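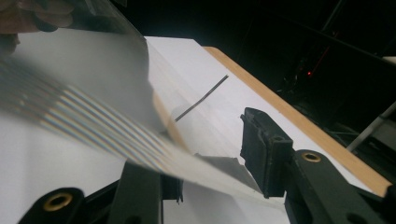
The old hymns had been sung from memory for so long, one member of the congregation remarked after the February service, that many families no longer knew which verses were the right ones. The remark was made without complaint, but it describes fairly well the question that has occupied Hedilum Chapel for most of the past four years. The chapel, which stands on the north side of Girov, is preparing to issue the first complete hymnal in its history.

Hedilum was established by families who moved down to Girov from the Idaser valley in search of work at the brickyards. They brought with them a body of sacred song that had never been gathered in one place. Some pieces were settings of the Psalms. Others were written for harvest, for burial, or for the night watch kept before Easter. A few words-only booklets were printed over the years, usually by order of the minister then in office, and each left out whatever he disliked.

The new volume contains 228 hymns. Melodies are given for all of them, and four-part settings for those the choir regularly sings. Texts in the Idaser dialect appear beside an English version intended for reading, although in a small number of cases the English may also be sung.

Collecting the material proved slower than the chapel had expected. Early requests for handwritten songbooks brought in very little. Older members were reluctant to part with books that also held family records, births and deaths being noted inside the covers. The chapel council then agreed that songbooks would be copied in their owners' homes and would not leave the house. After that decision the work moved faster, and several singers asked to be recorded as well.

Differences between versions caused the longest discussions. The evening hymn known in Girov as "The Lamp Is Low" exists with three, five and seven verses, and its second line is sung to two separate tunes depending on which side of the river the family settled. The editors have printed both tunes. They took the opposite course with the funeral hymns, where a single version was chosen so that mourners from different households could sing together at the graveside. That choice remains disputed. A written objection was read at the annual meeting, and the council has agreed to include the alternate verses in an appendix.

The role of the organ has also been reviewed. Hedilum sang unaccompanied until a reed organ was installed, and a portion of the membership still regards the instrument as a visitor. Settings in the hymnal are therefore marked to show which are customarily sung without it. The Easter watch hymns carry this mark throughout.

Printing has been placed with El Ouafi, a press that has previously handled prayer books and service cards for churches in the region. An edition of 2,000 copies has been ordered, well beyond the needs of a membership that stood at 677 in the most recent chapel roll. The remainder will be offered to the sister congregations in Idaser and to former members who have moved away. A large-print edition will follow if the first is well received.

The hymnal will be dedicated at an evening service beginning at 6:30. The order of service calls for one hymn from each section of the book, ending with "The Lamp Is Low" in its seven-verse form. Both tunes will be used, the choir taking one and the congregation the other on alternate verses. Rehearsals are open to anyone who wishes to attend, and are held in the schoolroom behind the chapel.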